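Paver blocks cracking at the corners out of a manual press, what am I doing wrong

Posted in Small Plant & Workshop > Block and paver machines

Sharada Chettiar

Hi all. Small yard, two people, we bought a used Trastier hand press last fall, the single lever one with the vibrating table underneath. Making 8 inch solid blocks and the little rectangular pavers. Blocks are fine mostly. Pavers are the problem. Corners come off when we lift the pallet, or they look ok and then next morning there is a hairline right across one corner and it falls off in your hand.

Mix is 1 part cement, 2 parts fly ash, 5 parts stone dust/sand, that is by bucket not by weight. Water by feel. We squeeze a handful and if it holds together its good. Vibration is 20 seconds then lever down, hold, lever up, eject.

Things I tried already:
more cement (a little better, too expensive)
longer vibration, no change
oiling the mold with used motor oil, made them ugly and still broke
new mold liner from Losta, same thing with the new liner

We have a order for 1,253 pavers for a driveway and I have maybe a third that I would be willing to hand over. The customer is patient but not that patient. The seller of the press says its the mix. The stone dust guy says its the press. Anybody running one of these?

Also curing is under plastic sheet in the shed, sprinkled twice a day. Pallets are plywood, bit warped some of them, could that be it??

3 answers

clirkmont_yard

It's your pallets. Maybe water too but pallets first.

A warped pallet sits flat under the mold when the press has weight on it. Then you eject, the load comes off, the board springs back to its own shape and the green paver on top has to bend with it. A block is thick enough to take it. A paver isnt. Corner goes first. The hairline you see the next morning was likely there from the minute you lifted it, you just couldnt see it.

Take a straightedge, go through every pallet you own. Anything that rocks, out of the paver pile. Use it for blocks or burn it. We went to thicker boards and sealed both faces, both, not only the top. One face sealed and it cups worse than before.

Second thing is the water. Squeeze test is ok but you have to do it right. Squeeze, open hand, ball should hold, then break it in half and it should break clean, with your palm damp but not dripping. Most hand press people run too dry bc it ejects easy. Fly ash makes it feel wetter than it is so you stop adding too soon.

What I would do in order

1. Sort pallets like I said. Do this before you change anything in the mix or you wont know what fixed it.

2. Check the table is level and the mold frame isnt lifting on one side when the lever comes down. Put a spirit level on the frame, pull the lever, watch the bubble. If it moves, shim under the low side and tighten the four bolts at the guide posts. Ours were finger loose when we got it, used machine also.

3. Look at your power. If the vibrator motor is on a long thin cord it runs slow under load and you get no real compaction in the corners, 20 seconds or 60 makes no difference. Which sounds like what you said about longer vibration. Heavy gauge cord, shortest you can get away with, and pull ALL of it off the reel if its on a reel. Coiled cord heats up. Better is a fixed outlet next to the press.

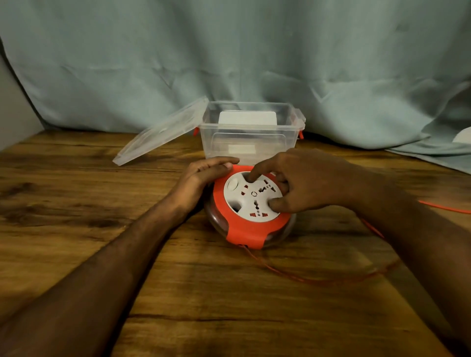 4. Feed the corners. Rake the mix into the mold corners by hand or with a little paddle before you vibrate, then top up, then vibrate, then top up again. People dump in the middle and strike off. Middle is dense, corners are fluff.

5. Eject slow. One smooth lift. If the lever jerks at the top the mold drags the edge. Clean the mold walls every break, not at end of day, dried paste is like sandpaper. Stop with the motor oil, it stains and it messes with the surface. Proper release agent or diesel wiped on very thin if you must, with gloves.

6. Carry two people per pallet, hold it by the ends close to the load. Dont tip it to get thru the shed door.

If you do 1 to 5 and corners still come off then talk about the mix. Yours isnt crazy. A bit heavy on ash for pavers in cold weather. Ash is slow to gain strength so if your shed is cold leave them on the pallet one extra day before stacking. I'd go down to 1 and a half ash for this order and then go back.

ash_and_lime

Same trouble here, diferent machine. Was the mix for me. Stone dust had too much powder in it, you could see it float when you shake it in a jar of water. Switched to a washed one and done. Jar test costs nothing, try it.

Just get a hydraulic one if you are doing orders that size imo. Saw a used one listed for 499 with no motor, probably gone now

bricklane

What the first one said about pallets. Would add, dont sprinkle on day one. Drops hit the green face and wash the fines out at the edges. Cover only, sprinkle from the second day, fine spray. And weigh your cement!! A bucket of cement that got fluffed up vs a bucket that got packed down is a big difference, you can be short and never know it. Kitchen type scale wont do, get a hanging one.

Also what age are you lifting them off the pallet? You didnt say. If its next morning, too soon with that much ash.

Comments on this thread

Sharada Chettiar

Ok thank you. Went thru the pallets Monday evening, more than half rock on the table. Felt a bit stupid. Also the left guide post bolts were loose, both of them. Havent done the cord yet, it is a long one.

Lifting next morning yes. Will leave them.

Did the jar test too, there is a layer of mud on top thick as my finger. So now I dont know which it is, maybe all of it. Asked the stone dust guy for washed and he wants more per load, of course.

clirkmont_yard

Finger thick is too much. How tall was the jar though

Sharada Chettiar

pickle jar, the big kind

clirkmont_yard

Still too much. Do the pallets run first with the old dust so you can compare, one small batch, then one with washed. Mark them with a crayon. Drop one of each from knee height when they're a week old and see which one you want under a car.

bricklane

And if the customer is in a hurry offer them part of the driveway now and the rest later. Keep them from the same cement lot if you can, the color shifts and people notice it when its wet out.

Sharada Chettiar

Customer said ok to two deliveries. Will post how the crayon ones come out, name on the yard is Chettiar Blocks if anyone is passing and wants to look at the press.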